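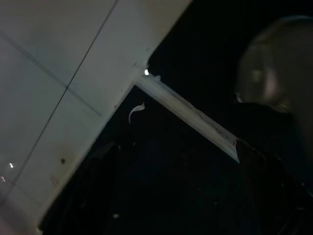

그리퍼 예산을 본체 견적에 묻어 두면 나중에 꼭 다시 결재를 올리게 된다는 댓글이 지난 글에 달렸습니다. 맞는 말이라 이번 글에서는 손끝 장비를 따로 떼어 예산을 짜는 순서를 정리합니다.

로봇 팔 도입 예산 짜기: 그리퍼, 손목 카메라, 조명

1단계. 작업물 목록부터 만든다
집을 물건의 무게, 두께, 표면을 표로 적습니다. 얇은 판이나 띠 모양 작업물이 있으면 따로 표시해 두세요. 핑거 모양과 카메라 선정이 여기서 갈립니다.

2단계. 총액을 100으로 놓고 나눈다
저희는 팔과 제어기에 60, 그리퍼와 핑거에 14, 손목 카메라와 조명에 10을 잡았습니다. 나머지는 설치, 안전 설비, 예비비입니다. 비율은 현장마다 다르니 출발점으로만 쓰면 됩니다.

3단계. 조명은 별도 항목으로 올린다
손목에 단 카메라는 핑거가 화면 한쪽을 가리고, 어두운 곳에서는 밝은 판만 보이고 그 옆은 검게 묻힙니다. 카메라 견적만 받고 조명을 빼면 추가 구매가 생깁니다. 조명 브래킷과 케이블 값도 같이 적습니다.

4단계. 견적은 같은 양식으로 받는다
1월에 Gruvska와 Stestix 두 곳에 요청했는데 한쪽은 핑거가 포함이고 한쪽은 별도였습니다. 양식을 보내 칸을 채우게 하니 비교가 됐습니다. 양식에 넣을 칸은 다음과 같습니다.
- 본체, 제어기, 티칭 펜던트
- 그리퍼, 교체용 핑거 수량과 단가
- 카메라, 렌즈, 조명, 브래킷
- 납기와 보증 기간
- 시운전 비용, 출장비

5단계. 시험 작업을 계약 전에 넣는다
실제 작업물을 보내고 실제 현장 밝기에서 시험해 달라고 합니다. Lemieux 그리퍼를 검토할 때는 시험비를 따로 냈고, 이 금액도 예산에 넣었습니다.

6단계. 소모품을 연 단위로 계산한다
핑거 패드와 케이블은 운영비로 잡습니다. Ketside 라인에서는 첫해 소모품비가 그리퍼 구매가의 거의 절반이었습니다. 결재 문서에는 초기 구매비와 첫해 운영비를 나란히 적어 올리세요.

작성일: 2026년 3월 18일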